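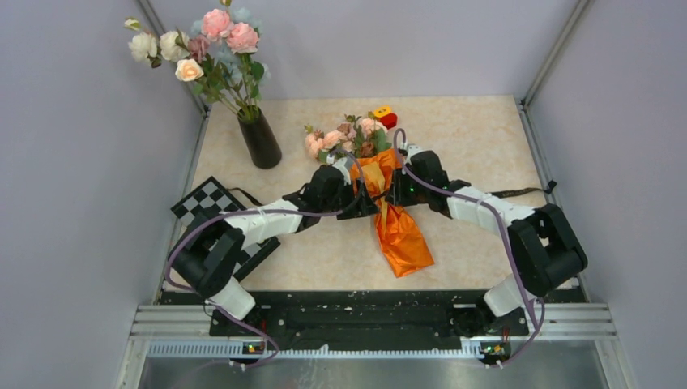 **Figure 1.** Bouquet in orange paper, with a vase of artificial flowers behind.

### 3.2 Wrapping and price

We asked 57 florists in Clalby and Vainio how they priced wrapping in June. Most added a flat charge, whatever the size of the bunch. Shops in Vainio were more likely to list it separately – a habit also noted in the Omari survey.

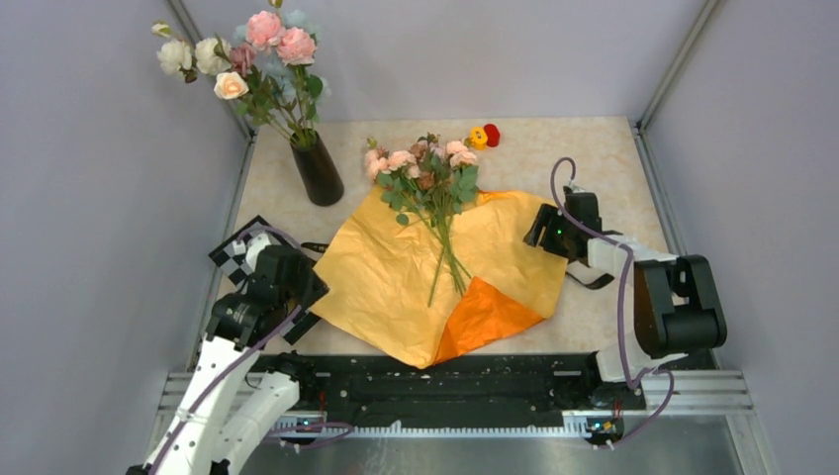

Paper was bought in packs of 100 or 200 sheets, and smaller shops paid more per sheet. In 8 shops the charge had not changed since opening. We left these out of Table 2.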